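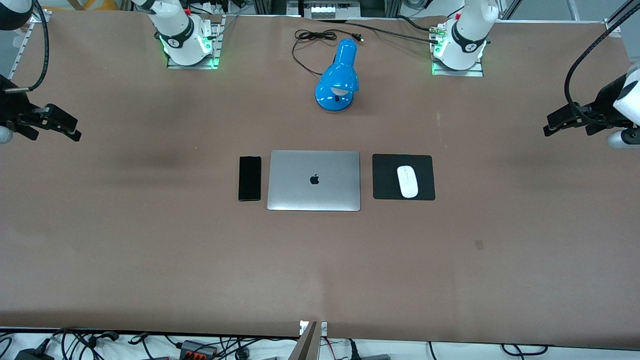
Braltari Two-Arm Desk Reset Station

Sold and serviced by Planbridge. Item 143.

Braltari sets out shared desks between shifts: phone, laptop, mouse, lamp, each in its place. The maker says it "frees your people." We sell it, and we'd ask you to read that line slowly. At Solel, where we installed one in March, it freed Edeltraud Dreßler from laying out desks and gave her a fault log to fill in. She prefers the log. Her coworker Gijs Van den Broek does not.

What you get
Two arms with parallel-jaw grippers
Mounting plates and cabling
12 months of service
One day of training on site

What you don't get
A smaller payroll. Someone still loads the table, and someone has to be there when an arm stops.

Speed: a practiced person is faster. The arms don't get bored – that is the whole case for them, and for fewer than 35 desks a day we don't think it's enough.

Talk to the staff who will work beside it before you order. Wing-sze Tseng in our office can arrange a visit to a working site – bring them along.

Lead time and current price on request.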